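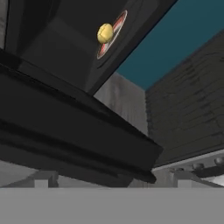
Short Fiction

September — by a staff contributor

The ferry to Danda left at 4 in the afternoon and she was the last one on. She paid cash and put her bag between her feet. The man across the aisle was asleep with his hat over his face.

Her aunt had left her the house, 722 Romaniuk Road, and a letter from the lawyer saying the roof was sound. She had not been there in 40 years. She remembered a green gate, a rainwater tank and a dog that bit the mailman. She did not remember the colour of the walls.

It was getting dark when she found the place. The gate was gone. The key stuck, then turned, and she stood in the hall with her coat on and listened. A tap was dripping at the back.
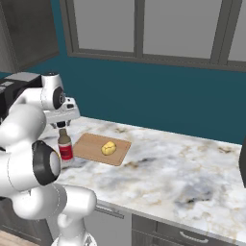
She turned the tap hard and it stopped. Then she went through the drawers. String, candles, a church bulletin, and under the bulletin an envelope with $250 in it and her own name on the front in pencil. No note. Her aunt had never been one for notes.

She put the envelope back and made tea. There was no milk, so she drank it black.

Later she heard someone on the porch. It was the neighbour from across the road, an old woman in rubber boots, holding a plate with a tea towel over it.

"You're the niece," the woman said.

"Yes."

"She said you'd come. She said it every spring."

They stood there for a bit. It had started to rain, and the tank was filling — she could hear it from the door.

"You'd better come in," she said, and moved her bag out of the way.

We use cookies to improve your visit. By continuing to browse you accept our cookie policy.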